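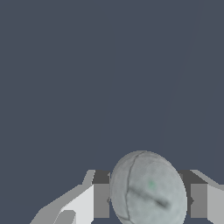

Pridunport Shared Workshop is releasing the plans for Mallow, a robot arm project its members have been building in simulation since November, and would like to keep expectations low. Plenty of home robot projects announce a helper that will fold the towels by spring. Mallow holds a ball. In the simulator, the gray, felt-looking ball sits between two flat pads, one on each side, and we consider that a fair picture of where the project stands.

The simulated gripper has been put through 278 test runs so far. We are not publishing a success rate. A simulated ball weighs whatever somebody typed into a settings file, and we have seen too many good percentages fall apart on a real bench to start bragging about ours.
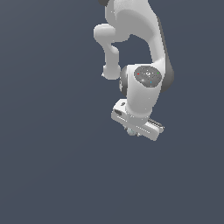 The plans include the scene files, the grip settings and a parts list for a gripper that members intend to build in the shop this winter. The parts list comes to $431 before shipping. A kit from Gelau was considered at $792 and turned down, partly over the price and partly because we could not get a straight answer on replacement pads. The arm itself is not on the list. Anyone telling you a decent arm can be had for pocket money should be asked to show theirs lifting something.

Control software is Cocco, written by members over a lot of late evenings. It opens and closes the fingers and keeps a log. It does not learn, plan or understand anything, and we'd ask that it not be written up as artificial intelligence – one newsletter has done so already.

What the release contains:

Scene files and grip settings, with the numbers we guessed marked as guesses.

Parts list and cutting drawings for the gripper, untested in metal or plastic.

Logs from all the runs, including the embarrassing ones.
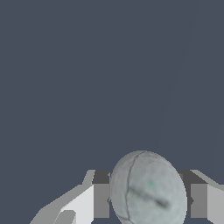
Getting a copy

Printed sets are limited to 50 and can be picked up at the workshop front desk after 6 p.m. Files are free to copy at the same desk if you bring a drive. Builders who try the gripper on real hardware are asked to send in their results, bad ones first.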